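Tarkusura Workshop Goods
Lamps > Bench and table > Dalgleish clamp lamp

Dalgleish Clamp Lamp, long arm, second version
In stock. Gray or dark green. Cream is sold out until June, sorry, please stop emailing Blair.

Long-reach lamp for close work. Sewing, mending, model kits, fly tying, stamps, jigsaw puzzles if you take them seriously. Clamps to the table edge, swings over the work, stays where you put it. Wide flat head instead of a bulb in a cone, so you get a soft shadow and not five hard ones.

The specs

Power: 13 watts
Light output: 1,065 lumens on full
Supply: 120 volts, plug included, US type only
Cord: 150 cm from the base to the plug (five feet, near enough)
Color: three settings, warm / neutral / daylight
Dimming: yes, stepless, hold the button
Remembers last setting: yes, even after a power cut
Clamp opens to: two and a half inches
Bulb: built in LED strip, replaceable, see further down

What changed from the first version

The clamp, mostly. Old one had a bare metal foot and it marked soft tabletops. New one has a rubber pad top and bottom. If you have the old lamp and want the pads, they're in Spares and they fit, you just press them on. Clean the metal first with rubbing alcohol.

Button moved from the cord to the head. A lot of you asked. A few of you wrote in afterwards to say you liked it on the cord, we can't please everyone. There is an inline switch in Spares too, needs a screwdriver and some patience.

Joints are stiffer out of the box. They loosen in the first week or so of use and then settle. If the elbow droops, there's a wing nut on the back side. Quarter turn. Don't crank it, the washer is nylon and it will split, and then you're writing to Meriem for a new washer (free, but you wait for the mail like everybody else).

Which color setting

Daylight for matching thread and paint. Neutral for nearly everything. Warm for the evening, or if you share the room with someone trying to watch TV. Mirjana Karagiannis tests all our lamps on black wool, which is the meanest thing you can sew, and she uses daylight at full and then drops to neutral for pressing. Your eyes may vary. Try all three on something dark before you decide the lamp is too dim.

Fitting the clamp

Needs a table edge with at least an inch and a half of flat underside. Watch for an apron or a drawer rail, measure first. Glass tables no. Tables with a rounded lip usually ok with the pads on, snug it down by hand and give it a wiggle. Round pedestal tables fine as long as the edge is flat underneath.

Right handed, clamp on the left. Left handed, the other way. Sounds obvious, half the "shadow on my work" messages are this.

Want it fixed to the bench for good? The Sikoncombe screw-down plate takes the same post. Sold seperately. Two screws, supplied, wood tops only. 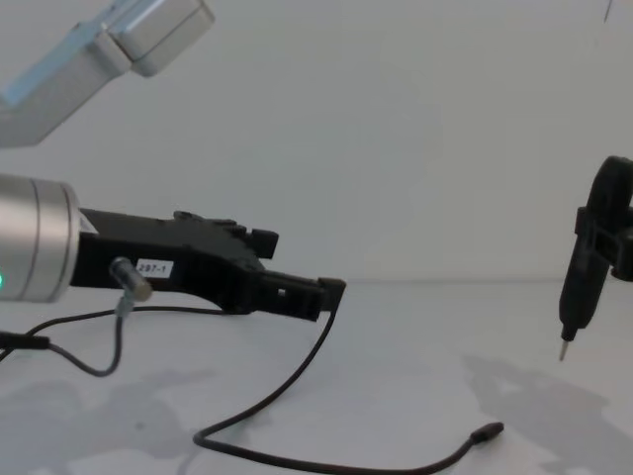 Glare is the other thing people write in about. Nine times out of ten the lamp head is too high and you're seeing the strip itself, so bring it down below eye level and tip the front edge toward you. After that look at what's around the work. A white tabletop up against a plain white wall, same as in the photo, sends a lot of light back at you, good for filling in shadows but tiring at full brightness if you're there all evening. Dim it to half and see. Or put a dark mat down under your hands. Dark tops and dark walls are the opposite problem, you'll want full, and probably the lamp closer than you think.

Replacing the strip

Unplug it. Two small screws under the head, slide the cover forward, pull the strip out by the connector and not by the wires. New one goes in the same way, it only fits one way round. Strips are in Spares under Flerstead, that's the name of the part, not a diferent lamp. Cover back on. Done. If it flickers afterward the connector isn't all the way home.

Cleaning

Dry cloth on the head. Damp cloth on the arm, nothing on the joints. No spray, no oil, especially no oil.

From customers

"Second one. First went to my daughter, who came for a weekend and left with it. The stiff elbow put me off for a few days but it's fine now. Would like a longer cord." Tuulikki Kallio

"Good light. Box was a wreck, lamp ok. Clamp just about gets over my workbench, which is thick, so measure yours." Jessie Innes

Longer cord: we hear you, not yet. The plug is standard and a normal extension cord is fine with it. Keep it off the floor where people walk.

In the box

Lamp arm and head, clamp with pads, post, one hex key, folded instruction sheet. The sheet still shows the button on the cord. Ignore that drawing, the rest is right.

Shipping and returns

Goes out in one long flat box. Porch delivery unless you tell us otherwise in the notes at checkout. Returns within 30 days, keep the foam, the head won't survive the trip without it. Scratched or dead on arrival, send one picture to Blair Lamont at the shop address and we'll swap it, no need to ship the old one first.

Goes with: Sikoncombe screw-down plate, Flerstead strip, rubber pads (pair), inline switch

Page updated 13/09/2021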